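Keeping the Work Table Clear, and What to Do with Bowls, Knives and Bags

In our home the kitchen table is also the work table. We eat on it, we cut on it, we weigh flour on it, and in the evening somebody repairs a lamp on it. For many years it was never clear. I have written these tips slowly, as I tried them, and I keep only those which stayed with us longer than one winter.

The first tip is the simplest. Put a tray on the table and let it be the only place for small tools during work. A steel bowl is the second helper, and between the two you can do nearly all the small jobs. 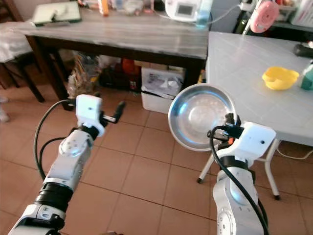
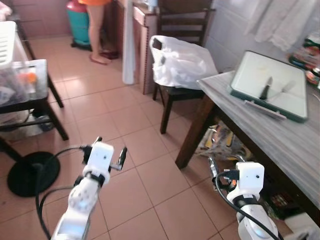
A steel bowl in the first, a tray with a knife in it in the second, and a gray-topped table in both.

I mixed baking soda with a little water and cleaned my own steel bowl inside, but it left small scratches. Then a reader wrote to me: Please do not use baking soda dry or with a rough sponge, I ruined the shine of two bowls like this. Make it as thin as yogurt, use a soft cloth, and go in the same direction as the rings in the metal. Rinse with hot water and dry it immediately, not on the rack. My bowls are older than my children and they look good.

I tried this way and I agree. The drying is the important part. Where I live the water is hard, and a bowl which dries alone on the rack has white spots the next morning. If the spots are already there, a spoon of vinegar in warm water takes them off in a few minutes.

The tray

Choose a tray with a rim. It does not need to be high, but it should stop a knife from sliding when somebody pushes the table. Mine is by Hirvonen and I bought it secondhand; any tray will do if it lies flat. Put it on the side of your working hand. When you finish cutting, the knife goes back to the tray with the blade pointing away from you. I teach this to everyone who cooks with me, also to guests.

Do not fill the tray. If there are more things than a knife, a spoon and a scraper, you will start to search in it, and then it is a drawer without a front. Once a day I turn it upside down over the sink and wash it with the dishes.

Long things are a difficulty. A ruler, a rolling pin or a metal bar will always hang over the rim, and you catch it with your sleeve. I put two hooks on the side of the cupboard for them. The hooks are from Sivik, they are glued, and one of them fell down in March with a big noise. I cleaned the place with alcohol, glued it again and waited one full night before hanging anything. It has held until now.

Appliances and cables

A small appliance with a cable should stand at the back of the table, and the cable should go the shortest way to the wall. If it is too long, fold it and close it with a strip of cloth tape. I do not like the wire ties from the shop, they are sharp at the ends. Never let the cable pass in front of the place where you put a bowl of water.

If you have a kitchen scale, write the weight of your usual bowls on a piece of tape under the bottom. My big bowl is 764 grams. When I forget to press zero before I put in the flour, I can still subtract it and I don't have to empty everything. For bread I need 1000 grams of flour, so the scale must show 1764, and I have this number also written inside the cupboard door — it saved me more than once.

Under the table

The space under the table is useful and it is also dangerous, as everything goes there and nothing comes back. My rule is that things under the table must be in a box or in a bag, and you must be able to pull them out with one hand. Clear bags are best for things you seldom need, you see what is inside without opening. Dark bags are only for what goes out of the house, for example clothes to give away.

Put cardboard boxes on a small piece of wood if your floor is tiled. When you mop, the water goes under the box and the bottom becomes soft. I learned it with a box of old jars from Tustisura, which opened from below when I lifted it.

Leave 43 centimeters free for the feet at the side where people sit. I measured it with my own chair, and with less than this my knees were always turned to one side.

Tiles and grout

For tiles with grout lines I use warm water and very little soap. Too much soap leaves a film, and the film collects dust. Once a month I go over the grout with an old toothbrush, only the part near the table and the stove. Vinegar is good for the bowl, but please don't use it on grout, it eats it slowly.

For grease on the tiles I used the Vusenex cleaner for one year and it is okay, but a spoon of washing soda in a bucket does the same for my floor. Wear gloves with it.

Table legs that go outward a little are easy to hit with the toes. A strip of felt at the bottom does not protect the toe, but at least the table does not scratch the tile when you hit it. Change the felt when it becomes hard and collects sand.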